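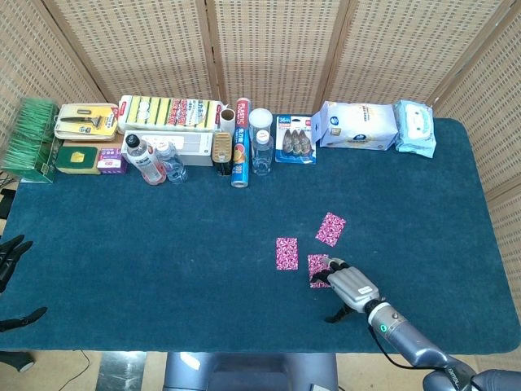
Last updated: May 4, 2019

Lindiwe Jacobs stops at the corner of Steyn Street and waits for the last two walkers to cross with the light. Then she points up, past the shoe repair sign, to a row of bricks that don't match.

"There were three windows there," she says. "They closed them up when the stairs were moved. If you know that, you can work out where the old dance hall was."

Jacobs has led walking tours of downtown Brumness for six years. Her Saturday morning route, which covers the old market district and the blocks along the canal, starts at 10 and takes a little under two hours. She is one of four guides who work for Zurkeo Walks, and the only one who grew up in the city.

Her mother sold fabric in the covered market, and Jacobs spent most of her school vacations under the counter. She left at 18, worked in hotels for a long stretch and came back when the hotel she was managing changed hands. The tours started as a weekend job.

"I thought I knew the place," she says. "I knew four streets. I knew where to get a sandwich and which bus to take home. I had to learn the rest like anybody else."

Most of what she learned came from the city directories at the public library, where she still spends Tuesday afternoons. The directories list who lived and worked at each address. She copies the entries by hand into school notebooks, one for each block.

The Fumitz Building gets the longest stop on the tour. It went up as a piano warehouse, and the floors were built to carry the weight. The front doors on the canal side are still nearly twice the width of the ones on the street. A hoist beam sticks out over the water, painted green at some point and left alone after that.

Jacobs tells the group about a piano that went into the canal in the warehouse's second year. She is careful with the story. A newspaper reported it, she says, and a rival paper reported that it never happened.

"I give them both versions. People ask me which one I believe, and I say I believe there was a canal."

Paraschiva Matei hired Jacobs and still schedules the guides. She started the company with one route and a borrowed megaphone, which she gave up after a week when residents complained. The guides now work without any amplification, and groups are capped at 15.

"Lindiwe talks at a normal volume and people come in closer," Matei says. "I tried to teach that to the others. It's hard to teach."

Matei says 1181 people took the market district walk last year, up from 496 the year before. She puts much of the increase down to the reopened rail station, which is a short walk from the starting point. Local residents make up a bigger share of the groups than she expected. Some have lived in Brumness for decades and bring their own stories, and Jacobs lets them talk.

"A man told us his grandfather's barber shop was on the wrong side of the street in my version," Jacobs says. "I went back and checked, and he was right. The street was renumbered. So I had been standing outside a bakery and telling everybody it was a barber."

She has since changed the stop. She has also dropped a section on the city's fire brigade, mostly because it required the group to stand next to a bus lane.

Winter walks are shorter, and she cancels only for ice. In April the company added an evening version of the route, which leaves out the library courtyard, locked after six, and goes down to the lower towpath instead. Jacobs has led it three times so far. She says the light on the water is good but she can't read her notes.

Her next project is a walk through the streets north of the station, where the railroad workers lived. She has filled two notebooks and wants at least two more before she takes anyone along. Matei would like it ready by fall.

"She asks me every week," Jacobs says. "I tell her I'm on the odd numbers."

The market district walk leaves Saturdays at 10 a.m. from the clock outside the covered market — tickets are $12, and children under 10 walk free.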